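About Kidham

Kidham collects demonstrations of everyday hand work for teams that train robot arms. A person does a task with a gripper in each hand, the sensors record it, and the recording goes to the customer with notes on what was done and how it ended. We don't build robots and we don't train the models.

Francine Li and Ziad Majali started the company in a single rented room in Numthorpe. We are now 23 people. Most of us are operators, the ones who hold the grippers, and several came from kitchen and hotel work. It helps. Someone who has set out dishes for years knows how to pick up a lid without thinking about it.

Our work is mostly household handling: kitchenware, cloth, bottles, small things that roll. The markers on top of each gripper let us work out where the hand was at every moment, and the finger pads are close in shape to the ones the robot will use. 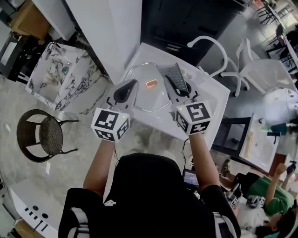
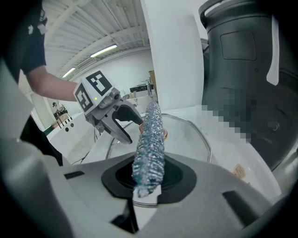
A session lasts 36 minutes, then the operator takes a 15-minute break. Tired hands give poor examples, and we would sooner have fewer of them. For a new task we record 100 takes, stop, and look through all of them before going on. Marisol Brannigan runs that review. Failed grasps stay in the set if they are labeled as failures - customers ask for them more often than they used to.

Objects are swapped and moved between takes. Hacer Akbulut keeps the object shelves and decides what goes out on which table. If a task has only ever been done with one bowl in one spot, she sends it back.

Our longest-running project is Güneş, a set of table-clearing tasks started in July and still growing. Şengül Gökçe leads it and also trains new operators. Training takes place in the mornings, starting at 9:00.

Customers can send us their own objects and a written task list. We return them with the last delivery. Visits to the Numthorpe rooms are by arrangement with Ziad.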